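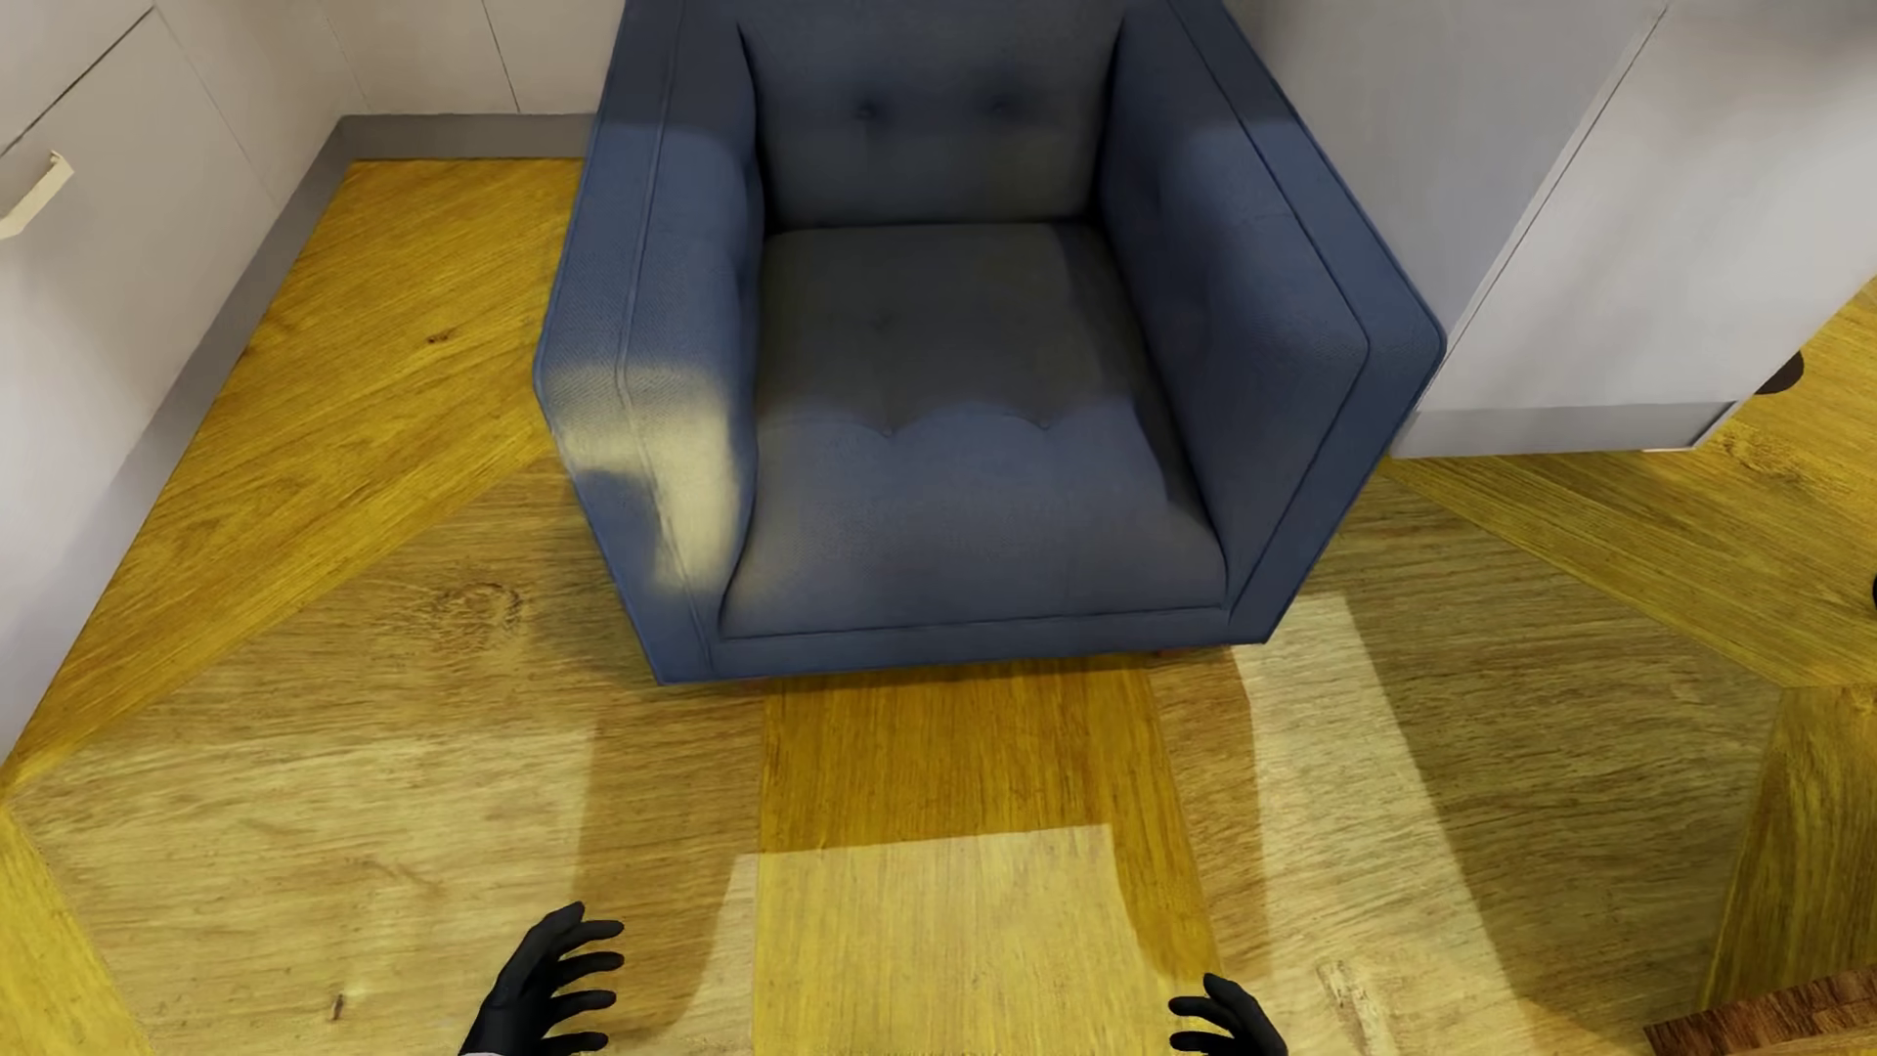
Chapter 7
Rehearsed Work: Simulation and the Service Crew

7.1 Introduction

Domestic service robots do much of their early work in rendered rooms. An armchair, a run of white cabinets and a wooden floor are enough to set a large number of tasks, and a pair of robot hands can be tested against them before any hardware is shipped. This chapter is about the people on the other side of that process: the cleaning and room-care staff whose tasks are modeled, and the technicians who model them.

The main case is Meven, an operator of serviced apartments that began a trial of two-handed robots in March. The robots were supplied by Pruvost. Rooms were modeled in Prito, a simulation package, and task records were kept in Sikus, the scheduling system already used by the room-care crew. At the start of the trial the crew numbered 190 and served 307 apartments.

7.2 Tasks and Jobs

A task is a unit of work with a defined start and end, such as wiping a seat cushion or closing a cabinet. A job is a bundle of tasks assigned to one person, together with the judgment needed to order them. Automation is normally applied to tasks. Its effects are felt in jobs.

The distinction matters when results are reported. Meven's planners split room care into 16 task groups and ran 2,437 simulated trials in the first phase. A high success rate in one group said little about the shift as a whole. Crew members still had to decide which rooms to enter first, what to report, and when a stain on upholstery called for a different treatment.

7.3 What Changes for the Crew

Three kinds of change are examined in this chapter.

Content. Routine tasks shrink as a share of the shift, while inspection and correction grow. Section 7.4 shows how to measure this shift from task logs.

Pace. A robot's cycle time can become the pace of the person working beside it. Section 7.5 deals with buffers and rest breaks.

Skill. Experienced cleaners at Meven were asked to review simulated rooms and mark errors in the task order. The work was at first unpaid in grade terms; a revised pay scale took effect on 11/25/22. Section 7.6 discusses how such knowledge is recorded and credited.

Key terms: task, job, cycle time, buffer, task log, exception

Before reading on, review the work sampling method in Chapter 4. The calculations in Section 7.4 use the same notation.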